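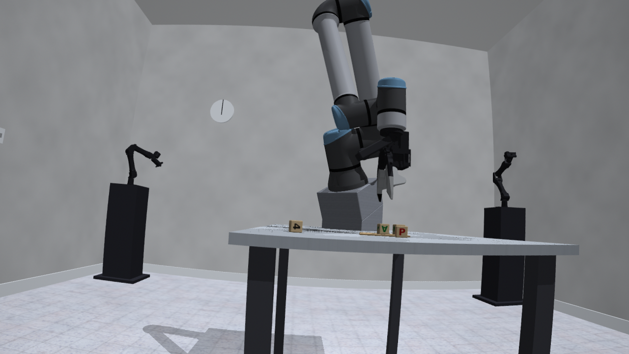
The Fort at the End of the Bus Line

I went to Drurelar for the pies, and I came home with mud up to my knees and a head full of gun pits. There's an old coastal battery on the hill behind the town, and I'd driven past the turnoff for years without knowing it!

Kiri Tautahi met me at the gate a little after nine in the morning. She has been clearing gorse up there since she left teaching, and she walks fast (really fast, I was puffing by the first bend). The track climbs 600 yards past the old barracks footings and comes out beside the first emplacement.

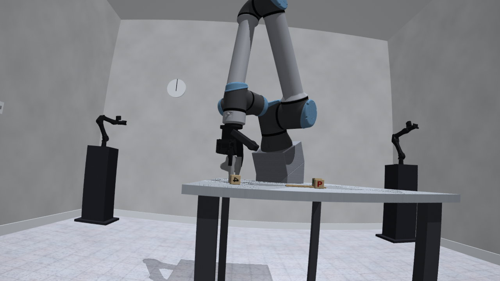
The pit is deeper than I'd pictured, with a concrete apron and a ring of rusted bolts where the gun was mounted. It came up from the wharf on sledges, Kiri told me, and the bullock team quit halfway. You can still climb down into the magazine if you bring a flashlight and don't mind spiders. I do mind spiders, but I went.

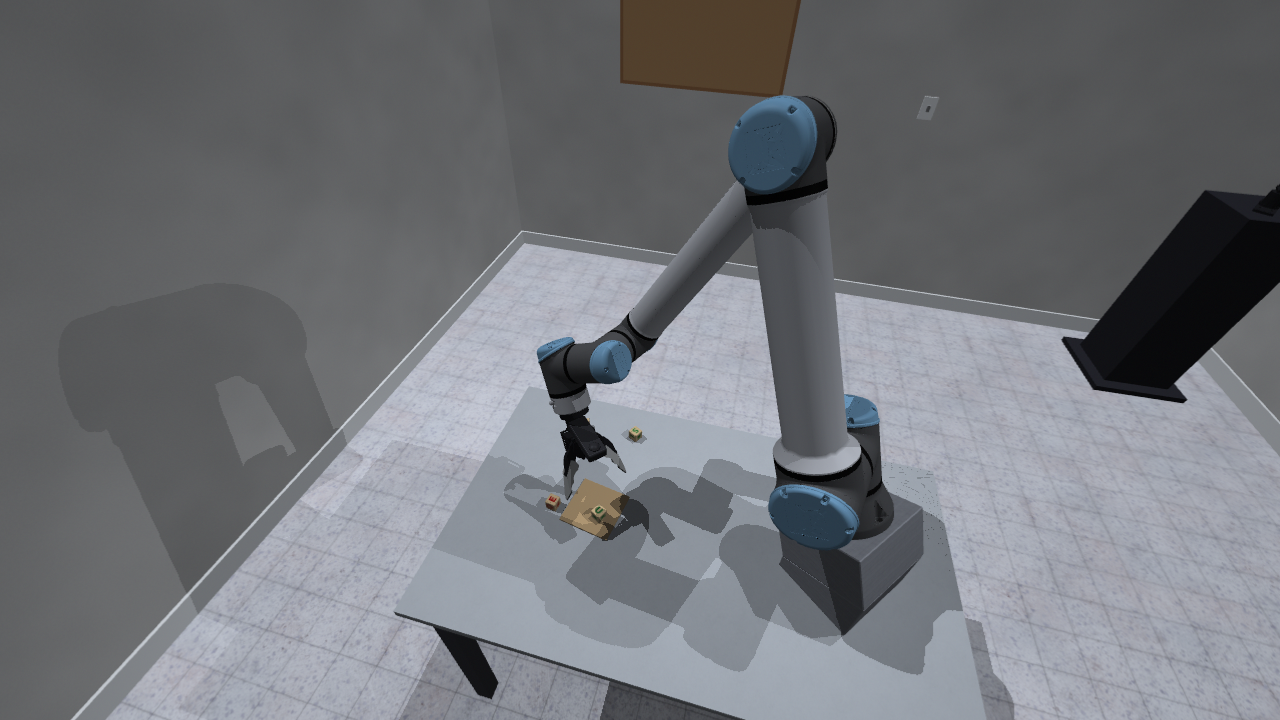 Darcy Rakena was down there already, scraping paint off a shell hoist. He's been through the garrison's ration book, and he read me his favorite line while I dripped on his notes: 571 tins of plum jam, delivered in one November. The men complained about the jam for months.

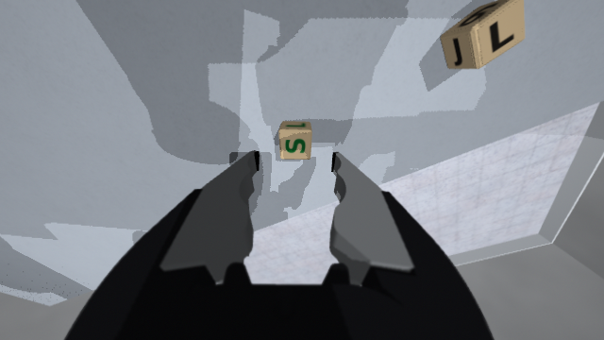

We ate our lunch on the parapet, out of the wind, looking across to Ilus Point where the searchlight used to be. Take bus 631 if you're going, and wear boots.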